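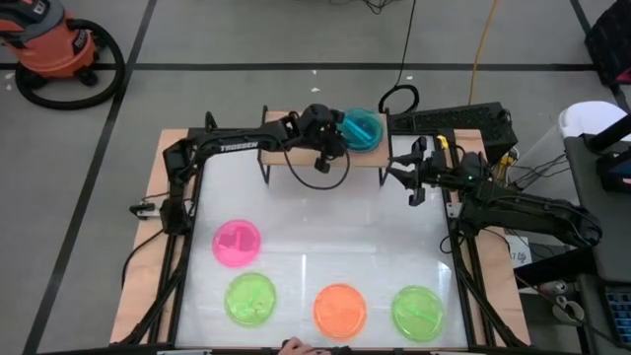
Backstage at the Ernel: open day at Umomport's big old theatre

I have been going to the Ernel since I was eight, when my aunt took me to a pantomime and I was sick in the foyer from too many musk sticks. In all the years since I'd never been past the red curtain. So when the theatre put out word that it was opening the whole building up for a day in February, stage, fly floor, paint shop, wardrobe and all, I booked the first tour I could get onto and then spent the week telling people at work about it whether they wanted to hear or not.

The tours left from the stage door in Cutler Lane. If you've only ever gone in the front, under the awning, you might not know there is a stage door. It's a plain green thing next to the bin store with a bell that sounds like an angry goose. We were let in at 2 pm, a dozen of us, out of a hot wind and into a corridor that smelled of dust, paint and toast. (The toast was from the green room. More on the green room later.)

Our guide was Rami Sfeir, the head flyman, and I could have listened to him for a week. He started at the Ernel sweeping the stage in the school holidays and has worked nearly every job in the place except front of house, "because I can't do the tie". The tour was meant to take 90 minutes. We went well over and I didn't see a single person look at the time.

The stage

You come onto the stage from the prompt side, through a gap between two black drapes, and the first thing that hits you is the size of it. From the stalls it looks like a big room. From the back wall it looks like an aircraft hangar with a slope in it. The slope is real! The Ernel still has its raked floor, and Rami put a tennis ball down near the back wall to show us. Off it went, very politely, all the way to the footlights.

Then he had the house lights brought up. The Ernel seats 2,257, and from the front of the stage every one of those seats seems to be leaning in to look at you. I had expected the far balcony to feel like another suburb. It's high, certainly, but it's close, and when Rami spoke in a normal voice his colleague in the very back row lifted an arm to show she'd caught every word. He invited us to have a go. A retired teacher in our group did the whole of "Tomorrow, and tomorrow, and tomorrow" without a stumble and got a proper round of applause. I said "hello" and went red.

There are trapdoors too, five of them, and only one still in use. The star trap was screwed shut long before Rami's time. He's seen the old drawings and says it would fling a demon up through the floor by counterweight, and that the demons were paid extra.

Up to the fly floor

This was the bit I'd come for. You climb a caged ladder (there are stairs on the other side for those who'd rather) and come out on a long narrow gallery, with the stage way down on one side and a wall of ropes on the other. Most big houses went over to counterweights or motors ages ago. The Ernel has a mixture: counterweights for the heavy cloths, a few motors for lighting bars, and then a run of old hemp lines on wooden cleats that they keep for light pieces and for the pleasure of it, I suspect.

Rami talked us through flying in a cloth. One person on the rope, one person watching, and a spoken call before anything moves. The crew don't whistle up there, and I had always filed that under superstition, along with not naming the Scottish play. He gave us the usual story, that the early riggers were sailors and took their cues by whistle, and then said he isn't sure he believes it, but he still won't do it.

We each got a turn on a hemp line with a small painted cloud on the end. Mine came down like a brick and went up in jerks. The girl beside me, who'd be ten or eleven, brought hers down so gently that it seemed to be thinking about it. Rami told her to come back when she's finished school, and he didn't look as though he was joking.

The paint shop

Across the yard, and a lot cooler. They paint cloths here the old way, on a frame that winds up and down through a slot in the floor, so the painter stays put and the sky comes to her. There was a half-finished one up for the autumn season, a harbour at dusk, and close to it was nothing but slaps and drips in mauve and mustard. Walk backwards to the yellow mark on the floor and suddenly there's water with the last light on it. I did this four times. I'd happily have done it all afternoon.

The scenic artists mix a lot of their own colour and each batch gets a swatch pinned on the wall with a name in pencil. My favourites were "Wet Tram" and "Nan's Carpet". I also learned that a lot of the gold in the theatre's palaces is bronze powder over a dull orange base, and that it needs the orange to look rich from the circle. Plain gold goes grey under the lights.

Props and small things

If you do the tour next year, leave yourself time for props. It's a rabbit warren of a place on two levels and the shelves go right up to the ceiling: telephones of every age, wax fruit, swords, a stuffed pelican, a tray of rings, more teapots than a church hall. Everything has a luggage label with the name of the last show it appeared in. I found the lantern from the Jovero company's touring ghost play that frightened the life out of me as a teenager. It's tiny. I'd have sworn it was the size of a bucket.

The props team had a good rule about food on stage: if an actor has to eat it and sing afterwards, it's banana. Banana steak, banana roast chicken, banana oysters. It's soft, it goes down fast and it takes colouring. The teacher asked what they do when somebody hates bananas. Tinned peach, apparently, and a lot of grumbling from the kitchen. 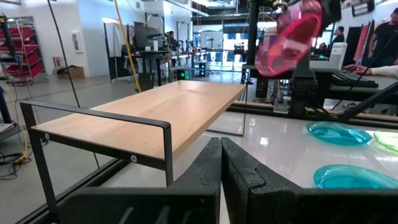 Small wooden-topped shelf and a couple of the plastic bowls.

Wardrobe, and the Rizk coat

Wardrobe is on the top floor for the daylight. Racks and racks of it, sorted by period and then by chest size, so that you walk from Tudor to flappers in a few steps. We were allowed to feel how heavy a court train is (very) and to look inside the bodices, where each wearer's surname is inked on a tape. Some have six or seven names, one under the other, going back through decades of chorus. I found that more moving than I'd expected. All those people doing up the same hooks.

The treasure up there is the Rizk coat, named for the cutter who made it for the Ernel's opening season. It's a ringmaster's coat in scarlet wool with black frogging, and it is now 100 years old. It has its own padded hanger and a calico bag, and it doesn't get worn, but once every season it is brought down and hung in the wings on opening night. Our wardrobe guide unbuttoned the bag so we could see the lining, which is printed all over with little running horses. The audience would never have seen them! Rizk put them in for whoever was inside.

The green room

It isn't green. It's a sort of custard colour, with sagging couches, an upright piano with one dead key and, yes, a toaster in constant use. We finished there with tea and a slab of date loaf, and people who had been strangers in the lane were swapping favourite shows across the table. The walls are covered in signed posters, and there's a little speaker above the door that carries the sound from the stage, so that anyone having a cuppa can hear how close they are to their cue. While we sat there the next group had reached the front of the stage. Out of the speaker came a small boy's voice singing the first line of the football song, followed by a lot of laughing.

If you're thinking of going

The Ernel plans to do it again next summer. Tours are free but you do need to book, and the fly floor ones go first. Wear flat shoes with closed toes, as they won't let you up the ladder in thongs. Bags go in a locker at the stage door. The ground floor tour is step-free and takes in the stage, the paint shop and the lower half of props, and a man in our group who had done it that morning said the paint shop alone was worth the bus fare from the coast.

Parking in Cutler Lane is hopeless. Take the train to Umomport Central and walk up past the fish market, and ring the goose bell hard, it sticks.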